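Gutters first, then everything else

19 May 2020

I promised in the last newsletter that I'd write up the great gutter saga, and a few of you have been after me for it, so let's go. If you missed the earlier part: the back wall of our place on Killton Road had a long dark streak running down from the roofline, and I spent most of the winter convinced the bricks had gone bad. I'd priced up repointing. I'd even started looking at coatings (don't get me started on the color charts).

Then we had one of those proper sideways downpours and I went out in my raincoat and just stood there looking up. Water was pouring over the back lip of the gutter, straight down the wall, in a sheet! The bricks were fine. The gutter was sagging in the middle and the whole run had been tipping the wrong way, away from the downspout, for who knows how long.
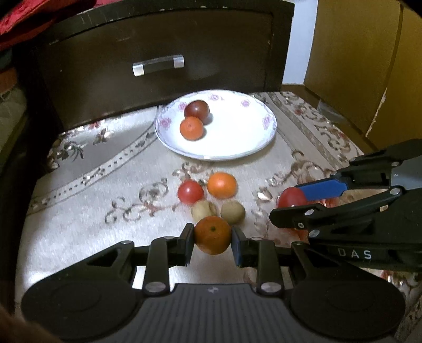
Clearing it out took me a whole morning. I had the ladder, a bucket, a pair of rubber gloves and an old plastic scoop, and I worked from the downspout end back toward the corner. Most of it was black sludge with maple seedlings growing out of it, and I pulled out a tennis ball as well. The real trouble was at the outlet, where a plug of moss and roof grit had packed itself in solid, a dimpled round lump as big as that mandarin, and no amount of hosing would shift it from the top. I had to go in from below with a bent piece of wire, and when it finally let go I got most of it down my sleeve. Wear long gloves, is what I'm saying.

Once the run was empty I could see the brackets. We've got 75 feet of gutter if you go right around the house, and along the back the brackets were spaced so far apart that the middle had nothing holding it up. I bought 6 new ones from the hardware store in Cekby (the one with the good parking, not the one by the river) and put them in between the old ones. The packet said they'd carry a full gutter without bending, and so far I've got no complaints.

The slope was the fiddly bit. I ran a string line from the high corner to the outlet with a drop of 2 inches over the length of the back wall, then moved each bracket down to meet the string. It sounds simple. It took me all afternoon, and I re-drilled the same spot three times, mostly through being stubborn about not getting down to move the ladder. If you're doing this, get down and move the ladder.

After that I sealed the joints with the gray gutter sealant from Polum. It's sticky, smelly stuff and you need a dry day, but it goes on easily with a caulk gun and you can smooth it with a wet finger. Give it overnight before you run any water through.
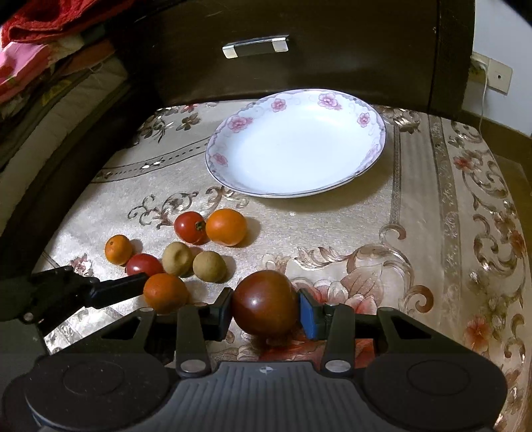
What I'd check on your own house

Go out in the rain. I know, I know, but it's the quickest test going and it costs you a wet hat. Look for water coming over the front, water coming over the back, and drips at the joints, and write down where each one is before you go in and forget.

Look at the ground under the downspout too. Ours was dumping right against the foundation, so I've added an extension that carries it up to 4 feet out into the flower bed. The hostas are thrilled.

As for the streak on the wall, it's already fading now that the bricks are getting a chance to dry. I'm leaving it alone over the summer and I'll take another look in November when the leaves are down and the gutters need doing again anyway. If there's still a mark I'll try a soft brush and plain water before I spend a cent on anything in a bottle.

Next time: the basement window that won't shut. Send me your gutter stories in the meantime, especially if you've found anything stranger than a tennis ball.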